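Stop respraying everything

I've been buying and selling bits for old cars since I was nineteen, and I'd like to put in a word for the tatty original part. A proper word, too, because I seem to be losing this argument at every autojumble I go to.

Back in June I was after a pair of door mirrors for my Govard estate. I found two sets. One was faded, scratched and priced at 129 pounds. The other had been blown over in glossy black and the chap wanted 309 for them! He told me they were "restored". I turned one over and there was paint on the glass, paint in the pivot and paint over the little Sikder stamp that tells you which year they came off the line.

I bought the scratched ones (of course I did) and spent a happy evening with some metal polish and a toothbrush. They look their age and so does the car, and so do I, come to that.

My gripe is that fresh paint hides things. Filler, cracks, a bodged bracket, you name it. With a worn part you can see what you're paying for, and you can decide for yourself how far to take it. I've had over 170 parts through my garage and the worst of the lot, by miles, was a lovely shiny Prirnent grille that snapped in two when I offered it up to the car.

So please, sellers, just wash it and leave it alone. Say where it's chipped and knock a few quid off. Somebody like me will be delighted with it. 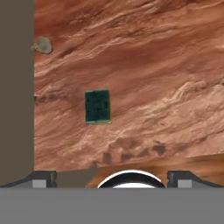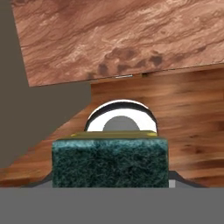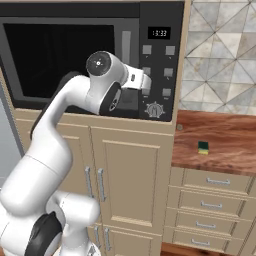
Océane Penner thinks I'm being romantic about rust. Her Eltia saloon came with bare steel showing on both bumper irons, and she says that if the last owner had given them even a bad coat of paint she wouldn't have had to hunt down another pair. Fair enough, I'll give her bumper irons. She's not having mirrors.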